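# Skellier voters to get another look at the courthouse annex, bring a flashlight

Garkach County will open the basement and both upper floors of its courthouse annex to the public ahead of next month's bond vote.
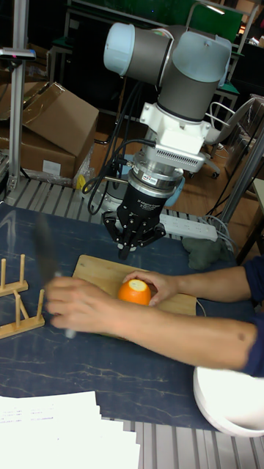 ## What voters are being asked

The question on the ballot is whether the county should borrow money to replace the annex on Queiroz Street, which holds the clerk's office, the property records, two small courtrooms and the only public restroom downtown. The restroom has been locked since May. A sign on the door directs visitors to the library, which has a sign directing them to the annex.

If the measure passes, the county would put up a new two-story building on the gravel lot next door and tear down the old one. If it fails, the county would go on patching, an activity at which it has become very experienced.

This is the second try. Voters turned down a larger plan in May by 149 votes. That version included a parking deck, a glass entry hall and a rooftop terrace described in the county's own brochure as "a place for reflection." Plenty of residents reflected on it at the polls. The terrace is gone from the new plan, as are the deck and most of the glass. The entry hall has become an entry.

## What the tours will show

The open houses start on the ground floor, where people waiting to renew a license share a hallway with people waiting to go before a judge. The hallway has one bench. The county's handout calls this arrangement "a security concern." Regulars call it a good way to catch up with cousins.

From there, groups go down to the records room. Deeds and plats are stored in steel cabinets set on cinder blocks, a precaution adopted after the creek behind the building came in through a window well. The blocks were meant to be temporary. They have since been painted to match the cabinets.

The elevator won't be part of the tour. It passed its last inspection on the condition that it not be overloaded, and the county would like to keep the word "overloaded" out of any future coverage. Visitors who can't use the stairs can ask at the front counter for a printed set of floor plans and a seat by the window.

Upstairs, the smaller of the two courtrooms seats 22 people, or fewer when the radiator is on. Its ceiling was opened up last winter to reach a leaking pipe and then closed again with a sheet of plastic. Jurors deliberate in what the original drawings label a coat closet. It has a table now, and the hooks are still up.

## The crowd last time

The first open house, held before the spring vote, drew 200 people over one long afternoon. The county had printed 200 handouts and ran out anyway, as several visitors took an extra for a neighbor who was against it.

Opponents came too, and they made a fair point: a building can look this bad without anybody proving it needs to be replaced. Some want the county to move the clerk's office into the former Sikivska furniture showroom on the west side, which has been empty for years and has, by all accounts, excellent parking. The county looked into it. According to the study, the showroom's floor would need reinforcing to carry the records cabinets, and the building has almost no interior walls. The study doesn't say whether the price includes the recliner still bolted to the display platform.

Others would rather see the work done in stages, starting with the roof. The county's response is that the roof was done in stages, and that the stages are now leaking into one another.

## What it would cost a homeowner

The county has promised a plain-language table showing the tax effect at several home values. It wasn't ready in time for this story. A draft was handed out at last week's work session, but one column turned out to be from the previous proposal, and copies were collected again at the door. A corrected table is to be posted at the front counter and on the county website before the first tour.

What is settled is that the bond would need a three-fifths majority to pass. It would be paid back through property taxes, and any money left over after construction would have to go toward the debt. The last sentence was added at the request of residents who remembered the fountain.

## If you go

There are 3 open houses on the calendar. The first is set for 10/13/23, from late afternoon until early evening, and the others will follow before the vote. Tours leave from the Queiroz Street entrance whenever enough people have gathered to make one worth leading. No sign-up is needed.

- Wear closed shoes. The basement floor is uneven.
- Leave strollers in the lobby, under the bucket-free part of the ceiling.
- The clerk's counter will be open during the tours, but only for business already in progress.
- Park in the gravel lot while there still is one.

Written questions can be dropped in the box by the front counter. Answers to the ones from the spring open house were posted last month on the bulletin board outside the records room, down the stairs and to the left, where the hallway light is out. The county says a bulb is on order.

Early voting will take place at the annex as usual. Residents with a mail ballot can return it through the slot in the front door, which was replaced over the summer and is, for now, the newest part of the building.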